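The recount for the Staldale council seat started at nine in the basement of the library, and by ten Noemí Robles had already been asked to move her chair twice. She was there for Camacho, who had lost by 50 votes on election night and had said on the radio that he would accept whatever the count showed. He had said it in a tired voice, and his office had been getting calls about it ever since.

Hnat Levchenko ran the other campaign. He sat across from her with a thermos and a legal pad. They had worked together once, on a school bond in Brirkwood, and they had won that one. Neither of them brought it up.

"How's your guy?" he asked.

"Sleeping, I hope."

The clerk read the precinct numbers aloud. Skavora Road came in at 936 ballots, the same as the first time. Noemí wrote it down anyway. She had told Camacho in October that Skavora Road would decide it, and he had gone to a dinner downtown instead. She had been angry for a day and then had bought him a tie for the debate.

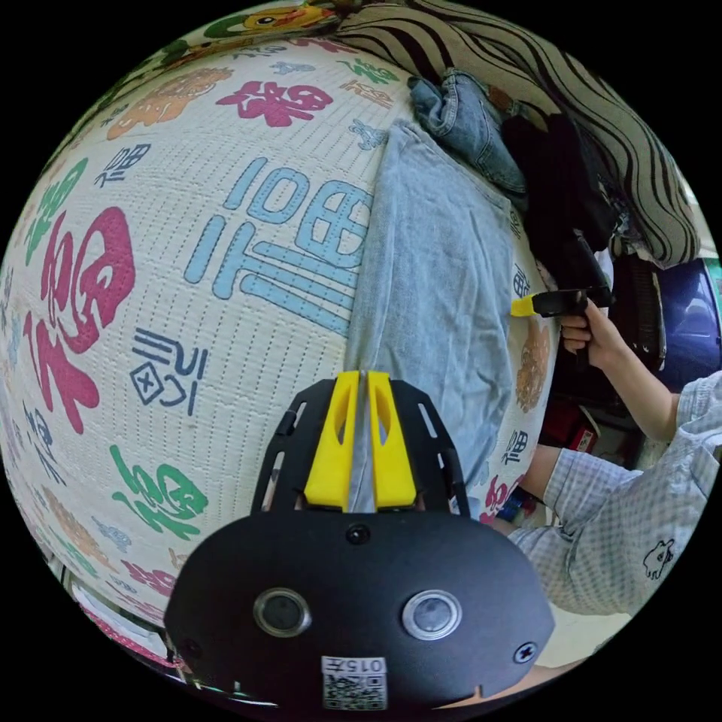 By noon the gap was down to 41 and Noemí went out to the stairwell to call him. He picked up on the first ring. She gave him the number, and he asked what she thought, and she said she thought he should get dressed. He asked what he should wear. She told him the light blue shirt, the one that looked like faded denim, and to leave the tie at home. He had worn it to knock on doors all summer, and people on the east side still asked about it. "It's wrinkled," he said. She said the cameras would be on the clerk.

When she came back, Hnat had pushed his thermos to her side of the table.

"There's almost half left," he said. "It's only coffee."

She drank some. The clerk opened the next box, and a deputy checked the seal and initialed the form. The gap went to 40, and then it stayed there through three precincts. Hnat stopped writing after the second one.

Camacho arrived a little after two. He shook hands with the clerk first, then with Hnat, and then stood behind Noemí's chair with his hand on the back of it.

"Do I say something?" he asked her.

"Not yet," she said. "There's one more box."

He pulled over a folding chair and sat down to wait for it.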